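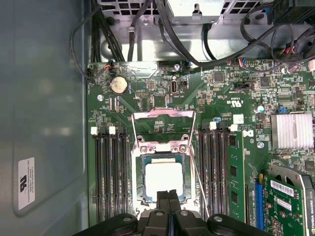 How to budget for a robot cell that takes computers apart

Most first budgets for a teardown cell have one large line for the arm and a guess for everything else. The guess is where the money goes wrong. These are the steps we used at Zonau when we planned the cell at our Dundham site, in the order I would do them again.

Step 1. Write the task list before you ask for a quote

Go through one machine by hand and write down every action. Side panel off, memory out, graphics card out, retention frame open, processor out. Next to each action write what it needs: a pinch grip, a straight pull, a lever moved, a screw turned.

Then mark which actions the robot has to do in the first year. We marked five and left the rest to a person. Side panels stayed manual because every maker uses a different latch, and a person has one off in a few seconds.

Step 2. Price the gripper and the camera together

A processor sits low in the socket with memory slots on both sides, so finger width matters more than grip force. Measure the gap between the slots on the tightest board you expect to handle and send that number to the supplier. Ask for a drawing of the gripper with the camera mounted. A camera that fits well on a bare wrist can hit the power supply bracket once the arm is down inside a tower.

Budget for spare fingertips. We put in 500 for the first year, and that covered three sets plus one change of shape. Get the finger files from the supplier if you can, so that you can print test versions yourself before paying for machined ones.

Step 3. Choose the bench

Buy a bench with slots. You will move things every week for the first two months, and drilling new holes in a flat top gets old fast. Ours cost 3,000 with legs and leveling feet, and it is the one item I would not try to save on.

Check the reach with the computer lying on its side, since the case is then much taller than a bare board. Paul, who laid out the cell, taped the outline of our largest tower on the floor and marked the reach of each arm on the shortlist around it. One arm dropped off the list that afternoon. 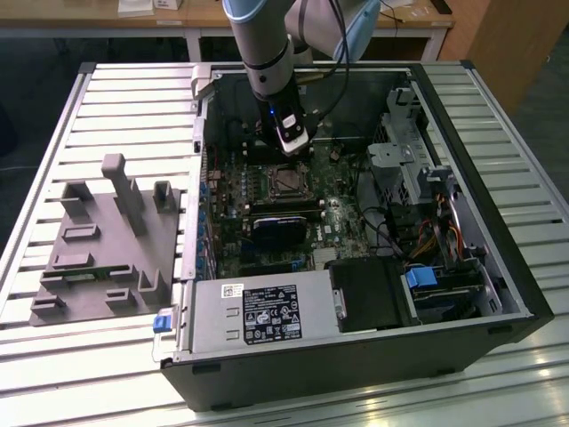 Leave room next to the computer for somewhere to put the parts. A removed part needs a holder that keeps it in a known position, or the next step has to start with a search. Printed holders are fine for planning and for most light parts. Our plastic came to 122 for the first full set, including the ones we threw away. The real cost is design time, so give it its own line. We allowed two weeks and used three.

Step 4. Count the integration hours honestly

Demyd Moroz at Durkitz, who did our integration, quoted 200 hours. I had written down half that. His number included cable routing, safety checks, camera calibration and one day of training, and all of those were missing from mine.

Ask any integrator to split the quote the same way:

Mounting and cabling
Safety review and sign-off
Camera setup and calibration
Programming, per action on your task list
Training and handover

The per-action price is the useful one. It tells you what it will cost to add a sixth action later.

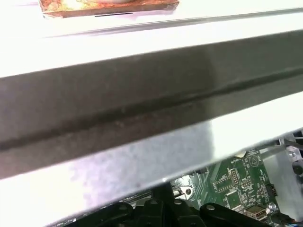

Lighting belongs in the budget too. Bare metal reflects a lot, and so do shiny case panels, so a wrist camera may need softer light than the room gives you. Try two or three cheap diffused lamps before you order anything made for machine vision.

Step 5. Set aside money for practice machines

You need computers you can afford to break. Get several of the same model for setup, then a mixed batch for testing – old and new, clean and dusty. Ask for them early. Ours were promised for January and came late, which held up the calibration.

Step 6. Keep a reserve and decide who can spend it

We held back a tenth of the total. Half went on a longer cable set and a second camera mount. Let the person running the cell approve small orders directly, up to a fixed limit, so that work does not stop over a bracket.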